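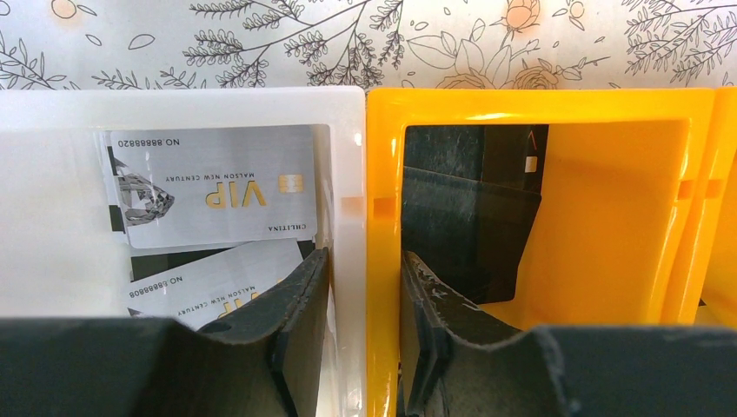
Cards in their bins, white and yellow-orange, on the flowered surface.

**Recipe swap brings 400 cards to Atby library**

What a turnout! The first Atby recipe card swap filled the back room of the library from 10 a.m. until well past lunch, and by closing time 400 cards had been handed over, copied out and carried off to new kitchens.

The idea came from Mark Anthony Agbayani, who moved to Biston Street two years ago with his grandmother's cards in his suitcase and wanted to know what everybody else was cooking. He asked at the front desk whether he could have a table for a morning. He ended up with 17 of them, and people were still sharing chairs!

The rules were easy. Bring a recipe on a card, with your name and the town or country it came from, and take one home for each one you leave. Anyone who couldn't bear to part with an original could sit down at the copying table by the window, where there were pens, blank cards and a great deal of talk about butter.

Soups went fast. So did anything with the word "dumpling" in it, and a peanut brittle recipe from the Javier family was copied 36 times before someone thought to run it through the library's photocopier. (It calls for a heavy pot and a lot of nerve, and it's wonderful - there was a plate of it by the door, briefly.)

Some of the best cards were the ones that barely worked as recipes at all. One for plum cake says only "bake until Father comes in." Another gives the flour in teacups and leaves the sugar to "how the week has been." A pickle recipe on the back of an old Lorard Dairy delivery slip has three different people's handwriting on it, each correcting the last about the vinegar.

"I came with my lola's noodles and I'm going home with somebody's rye bread, two chilies and a pudding I can't pronounce," Agbayani said. "I'm making the pudding first."

Kids had plenty to do as well. The younger ones drew their favorite suppers on blank cards, and several of those got swapped too. "Toast, the Big Kind" found a home before noon.

The library is keeping a copy of every recipe that came in, with the owners' blessing, and plans to put them in a binder near the cookbooks. Cards can still be dropped off at the front desk through December. A second swap is in the works for spring, with a bigger room and, we're told, a table just for bread. Start digging through those kitchen drawers!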